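Oakley bakers will charge for bags from April

Last updated: Thursday, 16:10
By Somtochukwu Haruna
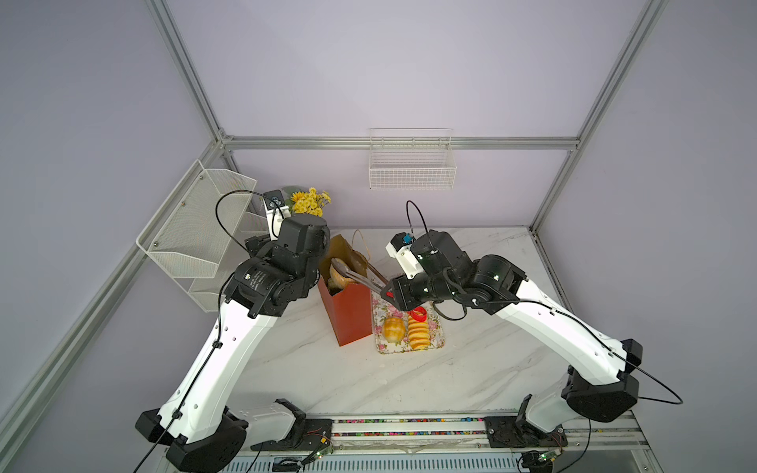 Bakeries and small food shops in Oakley will have to charge for every carrier bag from April, after the town council voted for the new rule on Thursday evening. Until now only the bigger shops were charging, and only for plastic. The new rule includes paper as well, so a red paper bag with a rope handle and a bun looking out of the top will cost the customer extra, the same as a plain brown one. Small flat bags without handles, the kind used for one roll or one slice of cake, will stay free.

The council received 1137 answers to its survey on the subject during the winter. A little more than half of them, 51 per cent, were in favour of the charge. Most of those against it said that paper is already easy to recycle and that older customers often come into town without planning to buy bread.

Sheila Crabtree has run a bakery near the bus station for many years and she did not vote for the change in the survey. "I buy my bags in boxes of 1000 and I know what they cost me," she said. "But I don't like asking a person for more money when they only came for a loaf. It makes the queue slow, and on a Saturday the queue goes out of the door already."

Other shop owners were more positive. Some of them have begun to sell cotton bags at the counter, and one café on the same street gives a stamp on the loyalty card to people who bring their own.

The importer Trokimport, which supplies paper bags to many shops in the area, asked the council for a longer period of preparation. It said that shops have full cupboards of printed bags — some with last year's prices on them — and need time to use them. The council did not agree to a delay, but shops may go on using their old stock as long as the charge is paid.

There will be no fines in the first 2 months. Shop owners can ask questions at the town hall, where the council will hold an open morning before the rule begins.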